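Work With Us > Current Openings > Library and Archive Services

Search openings Keyword or town Go

Last updated 2026-01-06

Part-Time Local History Cataloger, Olturia Public Library

Olturia Public Library is hiring a part-time cataloger for its local history room. The job is 20 hours a week at our main building on Cokley Street, with a fixed term of 2 years. We may extend the term if the county renews the grant that pays for it.

The local history room holds town directories, church newsletters, school yearbooks, maps, family papers and the business records of the Msimang cannery, which closed before most of our current staff were born. The cannery papers came to us in 33 boxes. Some have a typed list inside the lid. Most have no list at all, and the folders were moved from box to box over the years, so the old labels can't be trusted.

The cataloger will sort the cannery papers first, write a short record for each folder, and enter the records in our online catalog. After that comes the yearbook collection, where the main work is checking for missing years and adding names to the index.

You will also cover the local history desk two afternoons a week. Most visitors want help finding an obituary or the history of a house. A few are working on longer projects and will ask for the same material many times. Patience with both is part of the job.
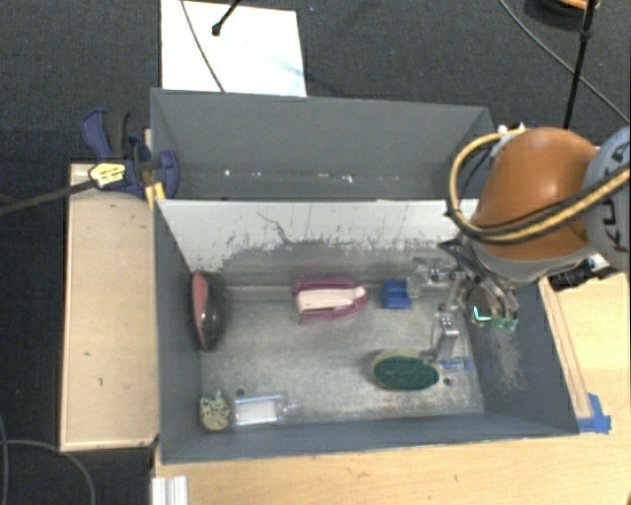

Posted by Itziar Bravo, Local History and Reference

What we are looking for

You should have at least one year of paid or unpaid work in a library, archive, museum or records office. A library degree is welcome but we do not require one. You need to be able to read older handwriting, type accurately and keep to a written style guide. Reading knowledge of Spanish would help with the cannery payroll letters.

The boxes can be heavy. We have carts and a step stool, and the upper shelves can be reached from the elevator side of the room. If you need a change to the work area or the schedule, tell us when you apply or at any point later.

Pay and hours

Pay follows the county scale for Library Assistant, grade 8. Hours are worked over four days, mornings or afternoons by agreement, apart from the two desk shifts. Paid leave is earned from the first pay period. There is no evening work. Parking behind the building is free for staff, and the Gollano bus stops at the corner.

How to apply

Send a resume and a letter of no more than two pages to the front desk, marked for the Local History room, or use the form linked from the openings list. In the letter, describe one set of papers, photographs or other records you have put in order and how you decided on the order. Please do not send original documents.

We will read applications as they come in and keep the posting open until the job is filled. Interviews are held in person at the main building and include a short exercise with a folder of copied letters. Applicants who wrote to us in November about the earlier posting need to apply again, as that one was withdrawn before interviews began.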